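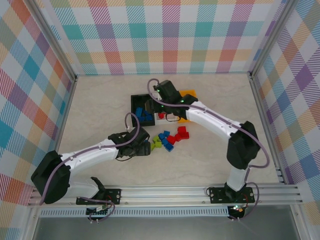
Part 2: Setting up the block sorting job

Okay, so by now you should have the cell built and both arms bolted to the rail. If you skipped ahead because you wanted to see things move (I get it!), go back to Part 1 and at least do the bolt check. I'll wait.

I wrote this part after setting up my own Dimo two-arm cell with the Plevholm sorting kit, and then Bimla Pal went through it on hers and told me everywhere I'd been vague. So if a step seems fussy, that's probably one of Bimla's.

Before you power on

1. Look at the cables first. Each arm's purple cable needs enough slack to make a loop near the gripper. I like a big lazy loop. Pull it tight and the wrist will tug on the connector every time it turns, and you'll get a "joint lost" message that makes no sense until you notice the cable.

2. Wiggle each mounting plate by hand. If either one slides on the rail, even a hair, tighten it now. You can't fix it later without teaching all the positions over again.

3. Clear out anything that isn't part of the job. Screwdrivers, coffee, the hex key you were just holding.

CAUTION: The arms go limp when the power is off and they stiffen up fast when it comes on. Keep your hands and hair out of the cell, and don't hold an arm in place while somebody else hits the switch. Aranka Dobos did this with me on our first try and got a pretty good pinch on her thumb.

Waking up the arms

4. Flip the main switch and wait for the control app to show both arms. Mine takes long enough that I thought it was broken. Give it time.

5. If the app asks for a pairing code, type 1588. That's the factory one, and you should change it if your cell is on a shared network.

6. Press Home. The left arm goes first, then the right. They don't move together during homing, so don't panic if one just sits there.

7. Set the speed to 2 on the slider. Please don't start any higher! You can turn it up once you've watched a full run with your finger near the stop button.

Note: If an arm homes to a weird angle, press Stop, turn the power off, let the arm settle and try again. Twice I've had to do this after moving the whole cell to another table.

Setting out the tray and blocks

8. Put the small black tray near the middle of the floor, where both arms can reach it. Press it down flat. The edges are raised, and the gripper has to clear them on the way in, so a tray that rocks will get bumped.

9. Tip the blocks out between the arms and the tray. Loose is fine. You don't need to line them up, but do spread out any that are standing on top of each other for your first run. Piles are harder, and you want an easy win first.

10. In the app, open Colors and tap a block of each color in the live view. Blue was simple for me. Yellow gave me trouble under my warm desk lamp, so I swapped the bulb and taught it again.

11. Pick which color goes in the tray. I'd go with blue to begin with, and just one color. Everything else stays on the floor.

Note on the walls: people ask me about patterned wall panels all the time. Patterned ones are okay as long as you run the Background step with the cell empty of blocks first. If you change your panels, run it again. I forgot once and spent an evening blaming the lights.

Running the job

12. Choose Sort to Tray and set the number of picks to 8. Short runs are easier to watch, and you can always start another.

13. Press Start and keep watching. Each arm should come down over a block, close, lift, and carry it over the tray edge before it lets go. The app keeps the arms from reaching for the same spot, but one may hang back in the air while the other finishes up. It's normal and kind of funny to watch.

14. When the run ends, check the tray. A stray block of the wrong color means you should redo step 10 for that color. A right-colored block sitting outside the tray usually means the tray moved.

CAUTION: Never reach in to straighten a block during a run, even when both arms look like they've stopped. Press Stop first and wait for the app to say Paused.

If the gripper keeps missing

Check the fingertips for dust, then rerun Height Check from the Tools menu. If it still closes on air, the floor may not be level under the tray. I slid a folded piece of card under one foot of the cell and that fixed mine. Bimla's turned out to be a loose fingertip screw, which took her all of a minute once she'd found it.

The Vishwakarma gripper tips fit too, if you already own a set, but the app won't know about them until you pick them under Tools. Serkska tips need the adapter, and I cover that in Part 3.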